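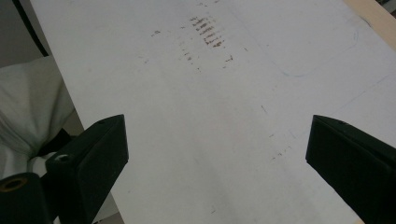
White board with the brown streaks, near the top.

Hi all,

Ladan Mahmoudi wrote:
> Has anybody managed to get old rust marks off a white surface
> without wrecking the shine? I've got an enamel-top table from my
> aunt and the Pruveck paste did nothing except make my kitchen smell
> like a swimming pool. Also, is it safe to leave lemon juice on
> overnight?

Ladan, please don't leave it overnight! I did that to a sink years ago and ended up with a dull patch the exact shape of a paper towel (you could even see the little quilted pattern). Ten minutes, rinse, look at it, go again if you need to. Lemon and salt is fine for a small spot, but go easy on the salt, it scratches more than you'd think.

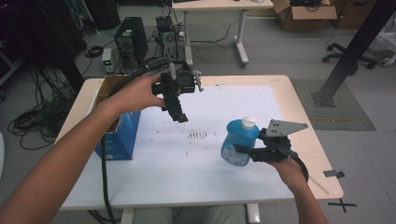
For anything bigger I've switched to the Zervas powder, mixed with a bit of water until it's like pancake batter. I paid 95 cents a packet at the Gilivico closeout in August and I wish I'd bought the whole shelf. Try it on the underside first, and do wear gloves, my knuckles were a mess after the first go. And never, ever mix it with bleach.

If the enamel is chipped and the rust is coming up from underneath, cleaning will only get you so far. My sister touched up her table with Soron repair paint, two thin coats, and it's holding up okay on the legs. The top is another story, she keeps putting hot pans on it.

Is yours chipped or just stained? And does it have the drop leaves? I've been looking for one of those forever.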